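Ticket 245 – open day demo, drawer task stalls in sim
Status: open
Product: Zedari sim station, two-arm setup
Priority: high, doors open at 8

Ran the visitor demo start to finish before the open day. Arm comes up to the drawer front and stops, no error on the console. Handle is in view, fingers open. Restarted the sim, same thing. 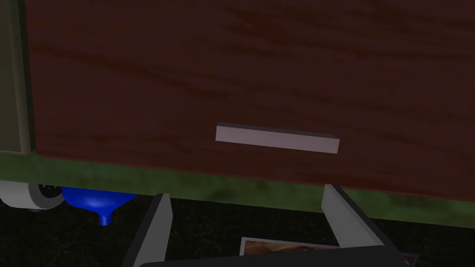 Source: Zedari demo station, screen grab by Sevim Duman

Grip threshold was still on the old value from the Marchetti visit. Put it back to default, reloaded the room. Got 2 clean pulls after that, then a stall agian. Left hand view below, fingers open and nothing in them.

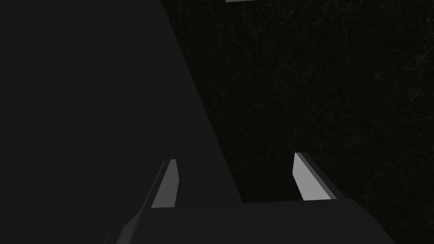

Can visitors drive the arms themselves?
Only with one of us at the desk, and only after the scripted run is done.

Update – Yiğit swapped the Cutel network cable, no change. Not the network then. Hwa-young thinks the start pose is off, so the reach to the chest comes in too low. Reset both arms to home and loaded the room fresh. Wide view for whoever picks this up:
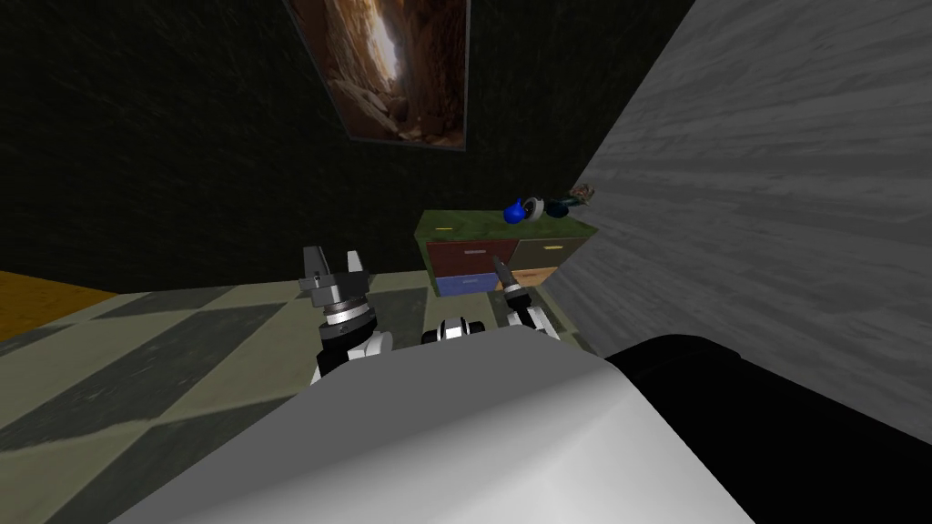
Posted by Purificación Villalobos, demo support

To do before doors: save the new start pose, run the blue drawer again, turn off auto-restart (it kicks in mid talk). If it stalls with people watching, hit reset and go on to the slides. Bernadette has teh backup laptop. Leaving this open til the afternoon group is done.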